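How a Computer Learns to Handle Cloth

A wooden block keeps its shape when it is picked up. Cloth does not. A shirt can be flat, rolled, bunched or inside out, and a computer that controls a robot has to cope with every one of those shapes. This page explains the software that does it.

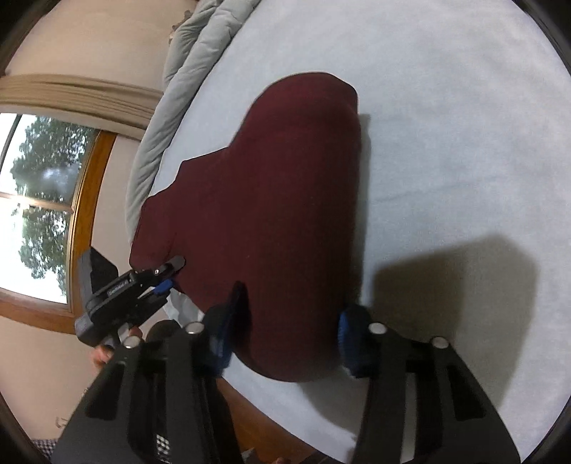
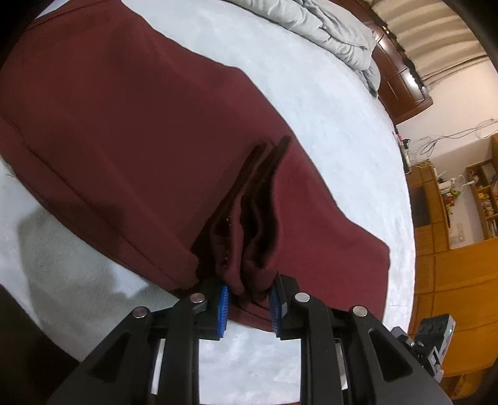 Maroon cloth on a bed, held between the blue fingertip pads of a black hand-held gripper.

Part 1: Seeing
A camera picture reaches the computer as a grid of numbers. Each number says how bright a tiny square is, or how much red, green or blue is in it. The first job of the software is to decide which squares are cloth and which are bed. Dark cloth on a pale sheet makes this easier. Shadows make it harder, because a dark shadow can look like part of the cloth. This job is called perception.

Part 2: Choosing a place to grip
Next the software looks for a place where the fingers can close. A fold that stands up is a good choice. Flat cloth gives the fingers very little to hold. The program gives each possible place a score and picks the highest. This job is called planning.

Part 3: Moving
The plan is cut into small steps. After each step the software checks where the fingers are and corrects the next one. If the fingers are too far left, the next step goes a little to the right. This job is called control.

Where the examples come from
The software learns from recordings of people doing the task with hand-held grippers. Tsehay Lencho writes the learning program at Larwood. It is named Zindum. Her first version used 400 recordings and often chose flat cloth. The next used over 700 and chose folds more often.

Lăcrămioara Ilie writes the tool that sorts the recordings. It puts the pictures and the finger movements in time order, so that each picture matches the right movement. If the two do not match, the program learns to close its fingers too early or too late.

Try it
Lay a towel on a bed. Close your eyes and pick it up with one finger and your thumb. Now do it again with your eyes open. Write down where you gripped it each time.

Words to know
Perception: working out what is in a picture.
Planning: choosing what to do next.
Control: making small corrections while moving.

Page updated Nov 5, 2025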